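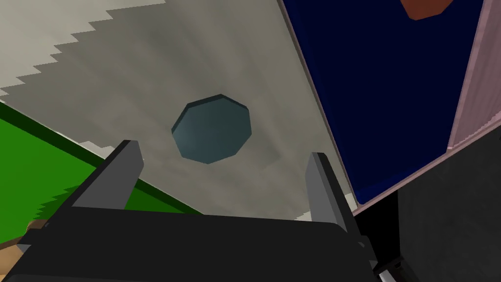 How to descale a kettle and keep it clean

Posted by Lavanya Poojary, March 15, 2025

In my town the water is very hard. When I moved to Londuren I did not know this word, "hard water", and I thought my new kettle was of bad quality. After one month it had a white crust on the bottom and small flakes were swimming in my tea. My neighbour Raghavendra Nambiar explained to me that it is only lime from the water, and he showed me how he removes it. I have used his method since then, with a few small changes of my own.

What you need

Citric acid in powder form, from the baking shelf or from a chemist
A tablespoon
A soft sponge or a bottle brush
Fresh water

You can also use white vinegar, but the smell stays in the kitchen for a long time and my family complains. Lemon juice works too, only you need many lemons.

Step 1. Unplug the kettle and pour out the old water. If there are loose flakes, rinse them out first.

Step 2. Fill the kettle with cold water until it covers all the lime. In my kettle this is a little over the half. Do not fill it to the maximum line, as the mixture can foam when it is heated.

Step 3. Add 2 level tablespoons of citric acid for one litre of water. Stir with a plastic or wooden spoon until you do not see the powder any more.

Step 4. Plug in the kettle and heat the water until it is hot but not boiling. I switch it off by hand when it begins to make noise. Please do not put your face over it and keep the window open.

Step 5. Unplug it again and wait 40 minutes. Write a note and put it on the kettle! Once my brother-in-law made coffee with this water. He was fine, but he did not finish the cup.

Step 6. Pour out the water and look inside. Soft remains can be wiped away with the sponge. Never use steel wool or a knife, they make scratches and the lime then sticks even better.

Step 7. Rinse three times. After this, boil a full kettle of fresh water and throw it away. Now it is ready for tea.

If the lime is still there

Very old lime can need a second round. Make a new mixture, the used one has become weak. For the mesh filter in the spout, take it out if your model allows it and lay it in a glass with warm water and one teaspoon of citric acid. Leave it there while you are doing the kettle.

Do not put the kettle under the running tap from outside, and do not let water come to the base or the plug. Also, never mix citric acid or vinegar with bleach or any cleaner that contains it. The gas which comes out is dangerous.

How often

For hard water I recommend once a month. My sister lives in Dufour, where the water is softer, and she does it two times in a year. It helps also to empty the kettle in the evening and leave the lid open, so the inside can dry.

A question I received by e-mail was whether the same mixture is good for a coffee machine. Please read the manual of your machine first, some makers allow only their own descaler.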